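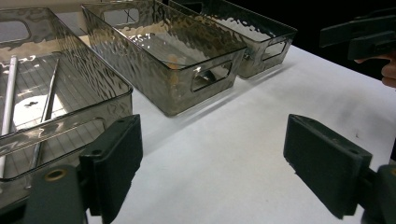 Spent most of May comparing two sets of fingers for our hand-held grippers. Several of you asked for the results when I mentioned it, so they go in this thread. It's long. Mute me if grippers aren't your thing.

Background for new followers: we record people doing small table jobs with a gripper in each hand, and each gripper has its own camera. The recordings are then used to teach an arm the same jobs. I look after the hardware. Leilani Rosenthal looks after everything that happens to the recordings afterwards.

The two candidates were the flat pads we already had, and a curved soft set from Hinar. Same grip body, same camera, same mount. Only the fingers changed.

The job was sorting thin straight rods into smoky see-through bins. Pick one up, put it in the right bin, go back for the next. Then the other way round, getting them back out of the bins.

I picked rods because they're horrid. A rod lying flat on a smooth table gives you almost nothing to get under. A rod lying flat in a bin is worse, as you have the walls to deal with as well.

Total over the whole trial was 1,883 picks we could use. Leilani threw out a fair number more where the camera lost its position or somebody forgot to press start. Usually me.

First result: off the open table, the flat pads won easily. You can bring both tips down to the surface, close, and the rod comes up between them. The curved set tended to roll it forward and you ended up chasing it.

Second result: out of the bins, it was much closer. The flat pads are wide, so near a wall one of them touches the plastic before the other is anywhere useful. The Hinar fingers are narrower at the tip and will go down into a corner.

Dwayne Whitfield got round this with the flat pads by turning his wrist and coming in along the length of the rod, then pinching near one end. It works, but the rod hangs at an angle afterwards and you have to allow for that when you put it down.

Third result, and the one I cared about: holding. Once a rod was properly gripped, the flat pads hardly ever let it turn. With the curved ones it would swing slowly while you carried it. You don't notice until you try to lay it next to another one.

Somebody asked about wear. After the full run the flat pads had a dull stripe down the inner face and that was all. One of the curved pair had started to split at the base. It's a single pair, so I wouldn't read too much into it. I've written to Hinar and sent them photos.

Now cameras, as I had more replies about those than about the fingers.

The bins are a rippled smoky plastic and they throw highlights all over the place. On the old exposure setting the rims went pure white and a pale rod against them just vanished. Leilani's tracking hated it.

We brought the exposure down in steps until the rims held some detail. The price is that anything past the far edge of the table goes very dark. We don't use anything back there, so I left it.

Soledad Szabo wanted to swap the bins for plain matt ones and be done with it. I see her point. But the arm will have to cope with shiny plastic sooner or later, and I'd like the recordings to have it in from the start. We're keeping both kinds. She gets her matt ones next week.

See-through walls do help the person doing the job, by the way. You can judge where a rod is through the side while you're still lining up. Whether that helps the arm I can't tell you yet.

Controllers, briefly. We tried the Woltia board against our own for reading the finger width. The Woltia one was steadier but came in 47 milliseconds behind the picture, every time. A fixed delay is easy to take out afterwards, so I'd still pick it over ours, which was quicker and wandered.

If you do this at home: check that delay before you record anything. We did 20 takes without checking and had to go back and line up every one by hand. Dull afternoon.

@ reply to Orsolya: yes, same two people for both sets of fingers, and we swapped the order halfway through. Dwayne still got better as he went along. So did I, a bit. I haven't corrected for it and I'm not sure how you would with two people.

@ reply to someone asking about cost: can't give you ours, it was a mixed order. The pads are the cheap part. The mounts took longest to get right -- four versions before the fingers met evenly along the full face.

Where we've ended up: flat pads stay as the standard set. I'm going to try a narrower version, same surface, with the tips trimmed on one side so they'll sit closer to a wall. Shoshana Holloway is drawing it up now.

The curved ones go in the drawer for round things. They were lovely on cups when I had a quick go, but I didn't measure that, so don't quote me.

Will post the narrow pads when they've had a proper run on the same rods.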